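# Keeping Office Desktops in Service: A Conversation with Antonina Kovalchuk

The hardware renewal workshop at Sirgate occupies the ground floor of the institute's east building, next to the mail room. Office computers withdrawn from use arrive there to be examined, repaired where repair is sensible, and reissued to schools and public offices in the district. Antonina Kovalchuk has directed the workshop for nine years. She agreed to speak with this bulletin in November, during the busiest part of the intake season, and the conversation was held at a workbench at her request.

Ms. Kovalchuk began her career in the repair of laboratory instruments and moved to computers when the institute took over the district's equipment store. She describes the change as smaller than it sounds. "An instrument and a desktop computer ask for the same habits," she said. "You open the case, you look before you touch, and you write down what you saw. Most of the damage I have had to record in this workshop was done by people who skipped the second part."

Looking, in her account, takes up more of the working day than visitors expect. Each tower is opened flat, with the side panel off, and examined before any part is loosened. The technician notes the path of the drive cables, the state of the processor socket and its lever, and the way in which each module is seated. Only then does the written record for the machine begin.
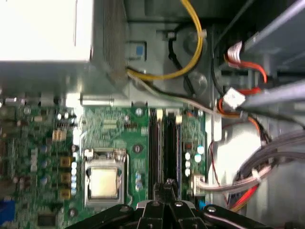
*Othmane Amrani*

Asked what she looks for first, Ms. Kovalchuk named the cables. "People assume that I will say the processor," she said. "The processor is usually the healthiest thing in the box. It sits under its plate and hardly anyone has disturbed it. Cables have been pulled, folded, and pushed aside by every person who ever opened that case. I want to know where each one starts and where it ends."

She is strict on the subject of color. A yellow data cable and a blue one may do exactly the same work, and the workshop's record form therefore asks for both ends of a cable to be written out in words. New staff tend to note the color alone. According to Ms. Kovalchuk, this habit lasts until the first time they meet two cables of the same color in one tower.

Heatsinks receive attention next. Dust settles between the fins and is removed with a soft brush and a low stream of air, with the fan held still. The old thermal compound is cleaned from the processor before a new layer is applied. The workshop uses a compound supplied by Skoltent, chosen by tender two years ago, and Ms. Kovalchuk declined to say whether she would have chosen it herself. "It is adequate," she said. "I have signed for it."

The discussion then turned to memory, a topic on which she has written a short internal guide. Memory modules account for a large share of the faults reported to the workshop, and in her view many of those faults lie in the seating of the module and nowhere else. A computer that will not start is often returned to health by taking the modules out, cleaning the contacts, and putting them back one at a time.

"The module has a notch and the slot has a key," she explained. "If the two do not agree, turn the module around. I have seen grown adults lean on one with both thumbs." The guide instructs the technician to open the latches fully, hold the module by its edges, set it upright in the slot, and press at both ends until it is level. A module standing higher at one end than at the other is to be removed and seated again. It is never to be pushed down at the high corner alone.

The guide runs to seven pages, and its longest section concerns the order of testing. One module is placed in the first slot and the machine is started. If it starts, the machine is shut down, disconnected from the wall, and the next module is added. Ms. Kovalchuk acknowledged that the procedure is slow. She has been asked on several occasions to permit the testing of all modules together, and has refused each time.

"If you test four and the computer fails, you have learned that something is wrong," she said. "You knew that when you took it off the shelf."

The past year brought the largest intake in the workshop's history. A total of 2682 desktop computers were received, most of them black office towers from the closure of the Utesa administrative center. A further 500 had been expected from a second site, but their delivery was postponed to the spring, a delay that Ms. Kovalchuk described as welcome. Storage was the chief difficulty. Towers were stacked in the corridor through much of the summer, and the mail room lent its side office for the keeping of drives.

Drives are handled apart from all other components. Each is taken out of its tray, labeled with the number of the tower, and sent for erasure before the computer itself may leave the building. The trays stay with the tower. This last rule was introduced after a period in which trays from different models were kept together in a single bin. "They look alike and they do not fit," Ms. Kovalchuk said. "We lost the better part of a week to that bin."

She was more reserved on the matter of power supplies. The workshop tests them and replaces them whole, and does not open them. A supply whose label can no longer be read is withdrawn, even if it appears to work. Asked whether this was wasteful, she replied that she had considered the question many times. "Possibly it is. But a school is going to plug that computer in and leave the room, and I would like to know what it is rated for."

Our conversation paused while a tower was attended to at the next table - an ordinary machine, with its processor in the socket and the bundle of orange, yellow, red and black wires lying across the middle of the case. Ms. Kovalchuk remarked that she would prefer to see such a bundle tied back before work on the memory begins. The guide recommends a loose tie to the drive cage, placed so that it can be undone by hand. Wires lying over the board, she said, hide the latches and catch on sleeves. 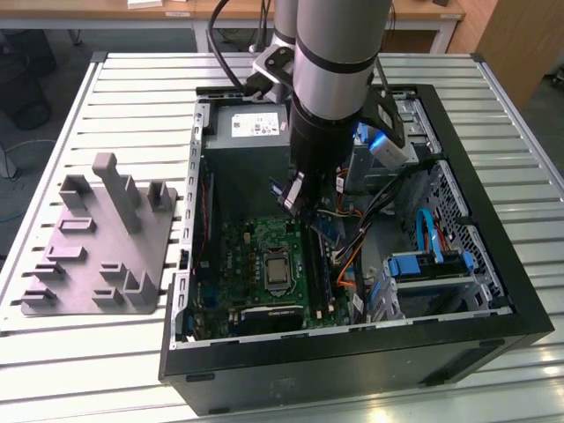
## Training and the Year Ahead

The workshop accepts a small number of trainees from the district's technical colleges. They spend their first days on towers that have already been written off, taking them apart and assembling them again until the written record and the finished machine agree. Ms. Kovalchuk reads every record herself. She does not grade them, but returns them with the missing lines marked in pencil.

She was asked what distinguishes a good trainee. After some thought she said that it was the willingness to stop. "A screw that will not turn, a lever that feels wrong. The good ones take their hands away and ask. I can teach the rest from the guide."

In the coming year the workshop will begin to use Đinh, an inventory system already in place in the institute's library, to follow each tower from arrival to reissue. The paper forms will be kept alongside it for the first months. Ms. Kovalchuk supports the change, with the reservation that a form on a screen must ask the same questions as the form on paper - including the one about both ends of the cable.

A revised edition of the memory guide is also in preparation. It will contain a new section on mixed modules, where a computer has been given memory of different sizes or speeds over the course of its life. Colleges that wish to receive a copy may apply in writing to the workshop office at Sirgate.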